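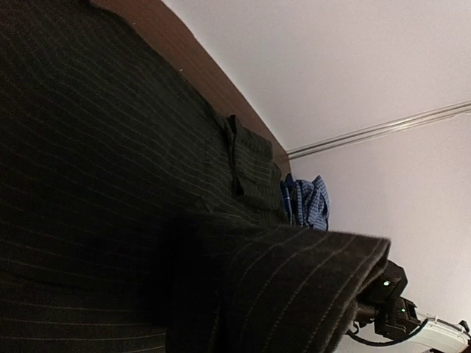 Winter clothes are the ones I most enjoy folding, and every January at our little mending shop in Flevmont we set aside an afternoon to go through them all. Wool has a mind of its own, so I like to start with anything dark and heavy while my patience is fresh. Pinstripes are a help, because you can follow them with your eye as you fold, and a pocket flap like the one on this charcoal piece wants to be smoothed down with the palm before the cloth goes over it – otherwise you press a ridge in that stays until spring.

Once the first side is lying smooth, I work slowly across to the rumpled part, easing out the creases with both hands. The plaids and the printed things can wait their turn, and a basket with holes in the sides is my favorite for the finished pile, as the air gets in (I have 5 of them at home, which my family thinks is plenty!). 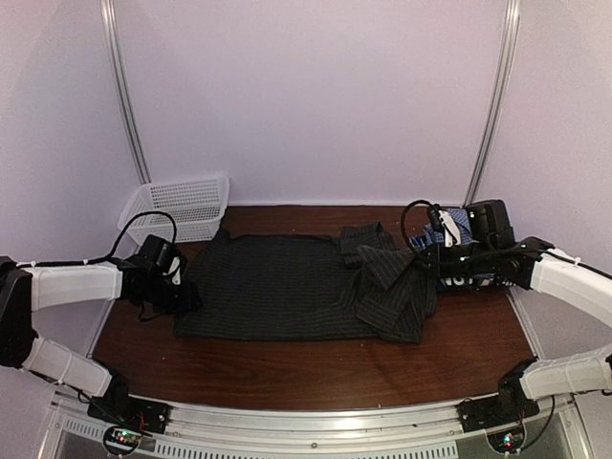
Should wool be folded or hung for the winter?

Folded is kinder to anything soft or knitted, while a tailored jacket does better on a wide hanger with a little room on either side.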